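Dropping blurred frames before training a cloth edge detector

Applies to two-gripper recordings exported with Zaltingate. You need the export folder, the per-frame timestamps and a writable scratch disk.

1. Crop out the jaws. They move with the camera and stay sharp during fast motion, so a whole-frame sharpness score rates bad frames too high.

 `zaltingate mask --region jaws --in export/ --out masked/`

2. Score what is left with Laplacian variance. Use the grayscale frame at full size.

 `zaltingate score --metric lapvar --in masked/ --out scores.csv`

3. Set the cutoff. On our set of 2,713 frames, a value of 185 was a usable start. Plot the histogram first and move the value if it lands on a peak.

 `zaltingate filter --min 185 --scores scores.csv`

4. Check both sides of the cutoff by eye. Plain knits score low even when sharp. If they are being dropped, score a patch on a seam or rib instead of the full mask.

5. Keep the rejected frame IDs. The state estimator still needs their timestamps; only the detector skips them.

If fewer than 2,000 frames remain, lower the cutoff before recording more. 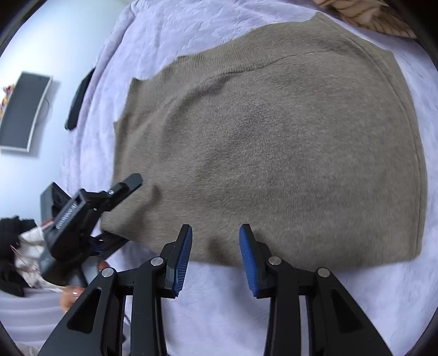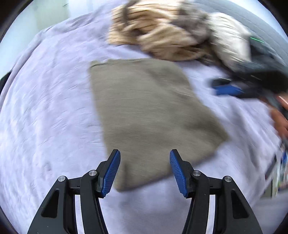

First: ribbed band and seam readable, keep. Second: cloth streaked by motion while the near jaws are sharp, reject.

Kostiuk, perception tooling maintainer, Findura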